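**Ticket: Trainee logbook app won't save route practice hours**
Opened 01/11/2020 by Adhiambo Magesa, Stirnomwood Coaches driver school
Status: resolved

**Adhiambo:** Hi! Our new group of trainees is loving Plasorora, but any practice drive over 80 miles vanishes when they tap Save. Shorter ones go in fine. Three trainees have hit it so far, all on the Trerkivside run.

**Cheng-en Hung (support):** Great details, thank you! I tried a long drive on my test account and lost it too, so it's a real bug. Can you send me the app version and tell me if the drive has a cover picture?

**Adhiambo:** Version 17, and yes, they all use the same one.

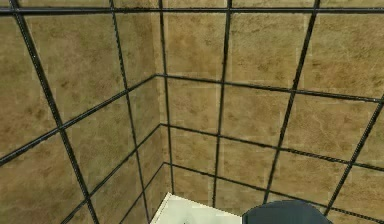
*Attachment 1: beige tiled corner*

**Cheng-en:** Got it! Saved a short drive with that picture, no trouble at all, so I've ruled it out. The trip log stops at 900 location points and then throws the whole entry away. Long drives go right past that. Yusri is raising the limit now.

**Yusri Goh:** Fix is live! Please have everyone sign out and back in. Lost drives should be under Settings > Recovered.

**Adhiambo:** All three are back, hours and all!! Ayane got her full Trerkivside drive signed off this afternoon and is thrilled. Thank you both so much, you can close this one.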